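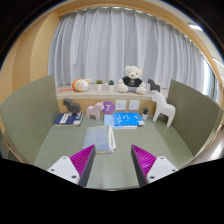

Figure 1. Sage-green tabletop with a low wooden cabinet behind it.

January – by Yolandi Shezi
Search this site Enter keywords Go

Study Space and Reading Time at Kirkard Library

This report examines whether desk layout affects how long students read without a break. A questionnaire was completed by 229 students, and 1,017 reading periods were logged at the Kandden and Waria branches. Students at enclosed desks read for 10 minutes longer on average than those at open tables.

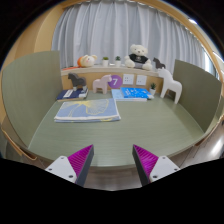
Figure 2. Desk with partition panels on the left and right.

Noise was the most common complaint at both branches – lighting came second. The study covered only 2 branches, and evening visits were not recorded.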